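Speaker notes – "Old Cabinets, New Handles"

Slides 1 to 3. Keep this part to ten minutes.

Introduce myself and say I work on furniture repair at Tukurel. Most of what comes in is storage: cabinets, sideboards, a few wardrobes. In the past year we logged 1276 jobs, and 31 of those were handle swaps and nothing else. Those 31 are what I want to talk about.

Ask the room who has a door at home they open by the edge. Wait for hands.

Slide 4. Why people change a handle. Small knobs are hard on sore fingers. A D-shaped handle lets you hook your whole hand through it, and you can pull with a loose grip. Mention the Woltent catalog, pass the copy around. 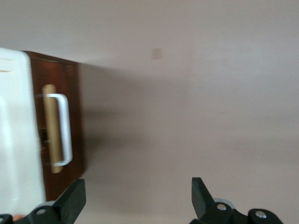
Notes by Domenica Grabner
Slides checked by Manuela Carbone

Slide 5. White handle on dark reddish-brown wood. Talk about contrast. On a glossy dark front, a bright handle is easy to find, even for someone with poor eyesight. Point out the pale strip running the same way as the grip.

Some people in the room will say white looks wrong on mahogany colors. Let them. Brass is fine too, but dull brass on dark wood gets lost in the evening.

Slide 6. Measuring. Go from screw center to screw center – not end to end. Say this twice. If the old holes don't match, fill them and let the filler harden before drilling again. Tape over the spot so the finish doesn't chip.

Slide 7. Walls. Check what the open door will hit. A handle that sticks out 2 inches can mark the paint, so fit a stop first.

Questions. Someone will ask about glue-on handles. Short answer: fine on a light door, no good on a heavy drawer.

Leave the sample box on the front table until the break.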